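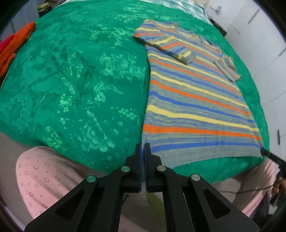 Furnished Rental Unit: Periodic Safety Inspection Checklist with Comments
Building: Tevbridge, rear block, upper floor unit
Form revision: Sep 26, 2012
Replaces the April sheet. Destroy old copies.

Mark each item S (satisfactory), R (repair needed), or N (not applicable). Comments are entered under the item they refer to. An item marked R stays open until a second signature is on the sheet.

SECTION A. ENTRY AND EXIT

A1. Entry door closes and latches under its own closer. S
A2. Deadbolt operates from inside without a key. S
A3. Door viewer clear and at usable height. S
A4. Hallway free of stored items. R
Comment: Folded stroller and one paint can at the stair head. Notice left with tenant. Paint can to go to the locked store, not the meter closet.
A5. Stair handrail secure at all brackets. R
Comment: Second bracket from the top turns in the plaster. Refix with a longer screw into the stud. Filler alone was tried in April and did not hold.
A6. Stair light works from both switches. S

SECTION B. SMOKE AND CARBON MONOXIDE ALARMS

B1. Smoke alarm present in hallway and in each sleeping room. S
B2. Each alarm sounds on test button. R
Comment: Hallway and main bedroom sound normally. Small bedroom unit chirps and gives a weak tone on test. Battery replaced at time of inspection, tone still weak. Replace the whole unit.
B3. Manufacture date on back of alarm is within service life. R
Comment: Small bedroom unit has no legible date. Treat as expired.
B4. Carbon monoxide alarm present outside sleeping rooms. S
B5. No alarm painted over, taped, or covered. S

SECTION C. ELECTRICAL

C1. Panel directory filled in and readable. R
Comment: Breakers for kitchen counter and bathroom are swapped on the directory. Correct the label. Do not move the conductors.
C2. GFCI outlets trip and reset in kitchen and bathroom. S
C3. No cracked or missing cover plates. S
C4. No extension cord used as permanent wiring. R
Comment: Cord run under the living room rug to the floor lamp. Removed and handed to tenant. Lamp can reach the outlet behind the armchair if the two are exchanged.
C5. Portable heaters, if any, plugged directly into a wall outlet. N
C6. Power strips not chained together. S

SECTION D. SLEEPING ROOMS

D1. Window opens fully for escape and stays open. S
Comment: Sash is stiff for the first few inches. Wax the track at next visit.
D2. Window guard, if fitted, releases from inside without a tool. N
D3. Bed frame bolts tight, slats seated. R
Comment: Jestholm frame, main bedroom. Two slats out of the center rail. Reseated. The retaining strap on this model should be screwed down at both ends, and only one end was fixed.
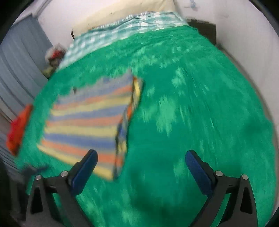

D4. Clear path from bed to door. S
D5. Bedding does not touch any heater, radiator, or lamp. S
Comment: Applies also to clothing left to air on or beside the bed. Minimum clearance is on the heater label. Where the label is missing, mark R and order a new one.
D6. Bedside lamps have correct bulb wattage. R
Comment: Bulb in left lamp exceeds the rating printed on the socket. Exchanged for the lower rating from stock. Add to stock list.
D7. Tall furniture anchored to wall. R
Comment: Petek dresser, small bedroom, has a wall strap but it is looped behind the unit and not attached. Attach to stud. If no stud falls behind the dresser, move the dresser; hollow wall anchors are not accepted for this item.
D8. Blind cords tied up or fitted with a cleat. S

SECTION E. KITCHEN

E1. Range anti-tip bracket engaged. S
Comment: Check by tilting from the rear edge, not from the oven door.
E2. Gas connector free of kinks, shutoff valve reachable. S
E3. Hood filter clean. R
Comment: Grease on both sides. Tenant to wash monthly. A spare filter is held in the store.
E4. Fire extinguisher charged, pin sealed, tag current. S
Comment: Bracket is 2 inches lower than on the floor plan. Amend the plan.
E5. Under-sink area dry, no staining. R
Comment: Old stain, dry to touch. Meter reading normal. Recheck next visit before closing.

SECTION F. BATHROOM AND HOT WATER

F1. Hot water temperature at tap within limit. S
F2. Relief valve discharge pipe unobstructed and pointed down. S
F3. Exhaust fan holds a sheet of tissue. R
Comment: Tissue falls. Cover removed and dust cleared, result unchanged. Check the duct at the roof end before ordering a fan. On the Milano unit below, the same fault was a stuck damper.
F4. Grab bar takes 200 pounds without movement. S
F5. Tub mat or textured surface present. S

SECTION G. DRYER

G1. Vent duct is rigid or semi-rigid metal. R
Comment: Plastic foil duct found again. This is a repeat item. Replace in metal and keep the run short.
G2. Lint screen in place and undamaged. S
G3. Outside flap opens when machine runs. S
G4. Nothing stored behind the machine. S

CLOSING NOTES

Items B2, B3, D7, and G1 are to be completed within 5 days. The remaining R items go on the ordinary work order. If total repair cost passes 2,000 dollars, the sheet goes to the owner before any part is ordered.

Keys returned to the lockbox. Spare key for the meter closet is missing its tag.

First signature: ____________
Second signature: ____________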